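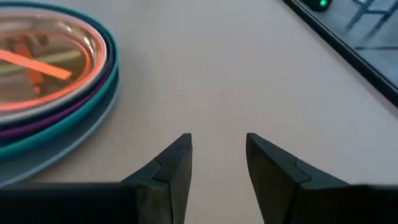

What does the Zillon bench lamp do better than the older Vostent?

It holds its output level over a long session. I logged both with the same meter at 100 percent brightness, and the Zillon drifted 2 percent in an evening. The Vostent sagged early and kept sagging until I turned it down.

The Zillon clamps to the bench edge with a single screw. The jaw pads are soft rubber and left no marks on my pine top. The arm has two joints, both friction type, and the upper one needed a quarter turn with a hex key before it would stay put. The key is not included.

Color is the weak point. At the warm setting, reds and oranges are easy to tell apart. At the cool setting they move closer together, and I had to check thread labels twice.

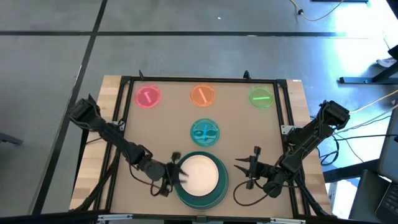
The middle setting is the one I leave it on. Skin tones look a little gray, but small print is sharp and there is no flicker I can detect.

The power supply is a separate brick with a short cord - plan on an extension. It gets warm, within reason. Mine is serial 577, bought in October from Poduval, and the dimmer knob has since developed some play. Rhonda Gosselin has an earlier one with the same fault and fixed it with a thin washer.

Weight at the head is fine. The switch is on the wrong side for left-handed use.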